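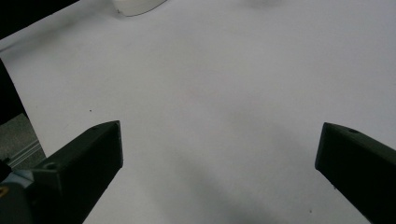 A soft grey shadow on a pale surface. Look how blurry its edges are!

Shadows: the dark shapes that follow you everywhere

By Châu Sầm
February 9, 2020

You've got one. Your best friend's got one. Your cat, your bike, your school and the biggest mountain in the world have all got one too. Shadows are everywhere, and they are some of the easiest bits of science you can play with, because all you need is a light and something to get in its way!

So what is a shadow made of? Well, nothing at all. You can't pick one up, you can't weigh it and you can't sweep it under the bed. A shadow is just a place where less light is landing than on the places next door.

Light goes straight

Light travels in straight lines. It leaves the Sun (or a lamp, or a candle, or your torch) and zooms off at about 300,000 kilometres every second, and it keeps going straight until it meets something. It can't swerve round your head to reach the wall behind you. If your head is in the way, your head gets lit up and the wall misses out, and there on the wall is a head-shaped patch of dark. Give it a wave!

What happens next depends on what the light hits. Scientists have three good words for this.

Transparent things let nearly all the light through. Clean window glass is transparent, and so is water in a glass. Their shadows are very faint, but do look for them, especially round the rim of the glass where you may see some lovely bright squiggles as well.

Translucent things let some light through but jumble it up on the way. Greaseproof paper is translucent. So are lots of bathroom windows, and so are thin leaves when you hold them up to the sky.

Opaque things stop the light completely. You are opaque! So are bricks, potatoes and dogs. Opaque things make the darkest shadows of all.

Why are some shadows fuzzy?

This is my favourite part. Go out on a bright sunny day and your shadow looks as though somebody cut it out with scissors. Go out when it's cloudy and you may have only a faint smudge round your feet, or no shadow that you can see. Same you, same feet, so what's changed?

It's the size of the light. When light comes from one small spot, like a little torch bulb across the room, it arrives from just one direction. Each bit of the wall either gets the light or doesn't, and the edge between the two is crisp. But when light comes from something big and wide, like a whole cloudy sky or a large window, it arrives from lots of directions at once. Near the edge of the shadow, some of that light is blocked and some of it sneaks in from the side. That makes a halfway zone which is neither properly dark nor properly bright, and your eyes see it as fuzz.

The halfway zone has a wonderful name. It's called the penumbra (say "pen-UM-bra"). The really dark part in the middle is the umbra, which is the Latin word for shadow. Yes, "umbrella" comes from the same place – it's a little shade you carry about with you.

Distance matters too. Hold your hand close to the table under a lamp and the shadow is sharp. Lift it up slowly and watch the edges go soft and spready. If you lift it a long way the dark middle can vanish altogether, and all that's left is penumbra.

Are shadows really black?

Have a proper look and you'll find that most of them aren't. Shadows still get some light, bounced in from the walls, the ceiling, the ground and the sky. That's why you can still read a book in the shade of a tree. Shadows on snow often look blue, and that's because the blue sky is shining into them even though the Sun can't reach. Painters know all about this. Next time you paint a snowman, try giving him a blue shadow instead of a black one and see how chilly he looks!

Long ones and short ones

In the early morning the Sun is low, so its light skims along sideways and your shadow stretches out like a giant's. By the middle of the day the Sun has climbed as high as it's going to get and your shadow shrinks. Then it grows again all afternoon, pointing the other way. In August, when the Sun gets much higher in our sky than it does in winter, a midday shadow can be surprisingly stumpy.

People noticed this thousands of years ago and used it to tell the time. A sundial has an upright part called a gnomon (you don't say the g, so it's "NO-mon") and the shadow it makes moves slowly round the dial as the day goes by. There's a sundial on the wall of the old market hall in Okbridge, put up in 1487, and on a sunny morning it still does its job. It's useless in the rain, of course.

The biggest shadow you'll ever see

Night is a shadow! When the Sun goes down, your side of the Earth has turned away from it and you are standing in the shade of your own planet. Sometimes the full Moon drifts into the Earth's shadow as well, and that is called a lunar eclipse. The Moon can turn a deep coppery red, because a little sunlight gets bent through the air round the edge of the Earth and lands on it. Every sunrise and sunset in the world, all shining on the Moon together. How good is that?

Try it: shadow stretching

You will need a torch, a small toy, a sheet of plain paper, a pencil and a room you can make dark.

Stand the toy at one end of the paper. Switch off the lights and shine the torch down from high above the toy, then draw round the shadow. Now bring the torch down low to the side and draw round the new one. Which is longer? Can you make one that runs right off the paper?

Next, put a piece of greaseproof paper over a big desk lamp that is switched OFF and cool – no, don't! Paper and hot lamps don't mix. Use a cloudy window instead. Stand your toy on the sill and compare its shadow with the torch ones.

Never look straight at the Sun, even for a moment and even with sunglasses on. Looking at shadows is perfectly safe, so keep your eyes on the ground!

Words to remember
Opaque: lets no light through
Translucent: lets some light through
Penumbra: the fuzzy outer part of a shadow
Umbra: the dark middle part

3185 shares | 2 comments

More to explore
Why is the sky blue?
How do mirrors work?
Make a pinhole viewer with Shahram Rostami
What makes a rainbow bend?

Contact us | © Callura Young Readers | Back to top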